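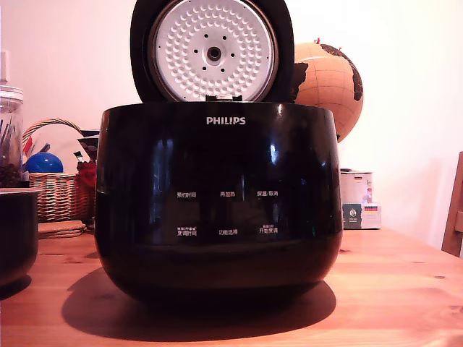
Tema 6. Percepción para abrir y cerrar cosas: la tapa de la arrocera

Apuntes de clase — asignatura de Software para manipulación, primer cuatrimestre. Los escribo yo, Wilfredo Padilla, y los voy corrigiendo según me vais encontrando fallos, así que si los imprimisteis en septiembre, tirad esa copia y bajad la de ahora.

Lo que vimos antes

En el tema anterior dejamos montado el nodo de segmentación y una máquina de estados muy sencilla: buscar, acercarse, actuar, comprobar. Con cajas y botes funcionaba bastante bien. Hoy le toca a un electrodoméstico con partes móviles, y ahí empiezan los disgustos (de los buenos, de los que dan para examen).

Por qué me gusta tanto este objeto

Una Philips negra y brillante, con la tapa levantada, tiene casi todo lo que hace sufrir a un sistema de percepción. El cuerpo es curvo y refleja la luz en franjas verticales. Una cámara de profundidad activa, delante de un negro así, os puede devolver agujeros donde debería haber superficie. El primer impulso de todo el mundo es rellenarlos con un filtro de mediana y seguir adelante. No lo hagáis todavía. Primero pintad la máscara de píxeles sin profundidad encima del color y mirad dónde caen. Si siguen el borde de los brillos, tenéis un problema de reflejos; si están repartidos por todo el cuerpo, es que el material os absorbe demasiado y hay que tocar la exposición.

La tapa, en cambio, es un regalo. Por dentro lleva una placa blanca y redonda con aro metálico, con relieves en anillos concéntricos y la válvula de vapor en el centro. Un círculo visto en perspectiva es una elipse, y de una elipse bien ajustada, si conocéis el radio real y la calibración, sale la orientación del plano. Ojo, que salen 2 soluciones y hay que quedarse con una! Para decidir usamos la posición de la bisagra respecto al cuerpo, que ya tenemos del paso de acercamiento.

Estimar el ángulo de la tapa

Yo lo hago así, y es lo que está en el repositorio Fuveo, carpeta tapa:

Recortar la región clara dentro de la máscara del electrodoméstico. Con blanco sobre negro basta un umbral adaptativo, no hace falta otra red.

Ajustar la elipse con RANSAC. Los relieves meten bordes de más, así que quedaos con el contorno exterior y olvidaos del resto.

Pasar de la elipse a la normal del plano y de la normal al ángulo de bisagra. Un solo grado de libertad — proyectad sobre el eje y descartad lo que se salga.

Filtrar en el tiempo. Un Kalman de dos estados, ángulo y velocidad, es suficiente.

En la grabación larga del grupo Drilerora hay 1644 fotogramas anotados con el ángulo medido a mano. Usadlos para validar, no para ajustar el umbral, que os conozco.

El panel: leer antes de pulsar

Los rótulos del frontal están en chino, en dos filas de tres, impresos en blanco. No hay pantalla encendida ni teclas con relieve que nos ayuden a localizar nada, o sea que la posición de cada zona hay que sacarla del texto. Los que vais a usar en la práctica son 开始烹调 (empezar a cocinar), abajo a la derecha, y 保温/取消 (mantener caliente / cancelar), justo encima. Fijaos en lo cerca que están y en lo distinto que es acertar uno u otro.

Mi consejo es no fiarse de una sola lectura del OCR. Encima del rótulo de empezar hay una línea de texto más pequeña que se puede colar en el recorte y estropearlo. Lo que hacemos es emparejar los seis textos de golpe contra una plantilla del panel y calcular una homografía local; si uno sale mal leído, los otros lo corrigen. El logotipo, centrado bajo el borde, sirve de ancla para la búsqueda. Y sí, el panel es curvo y la homografía es una aproximación, ya lo sé. Para un dedo de goma nos vale.

Planificar el cierre

El planificador necesita saber qué hay detrás y a los lados. Aquí, con el globo terráqueo asomando detrás de la tapa y una cesta al otro lado, la caja envolvente del fondo no puede ser una sola, porque os cierra el paso por todas partes. Usad un octomap y marcad la tapa como objeto articulado, fuera del mapa estático. El fallo clásico de la práctica es dejarla dentro: el brazo se niega a moverla porque cree que choca con ella misma.

Para la trayectoria, un arco alrededor de la bisagra con control de impedancia, blando en la dirección radial. Si el radio está mal estimado, que ceda el brazo y no la bisagra.

Para entregar

Práctica en parejas, 2 ficheros: el nodo de ángulo y la configuración del planificador. Quien quiera probar sin robot puede tirar del simulador Fisholm, que ya trae la articulación hecha. Lectura recomendada, el capítulo de articulaciones del cuaderno de El Idrissi, sobre todo la parte de incertidumbre en el eje. Las dudas, en el foro, y pegad el log entero, por favor, no una captura recortada.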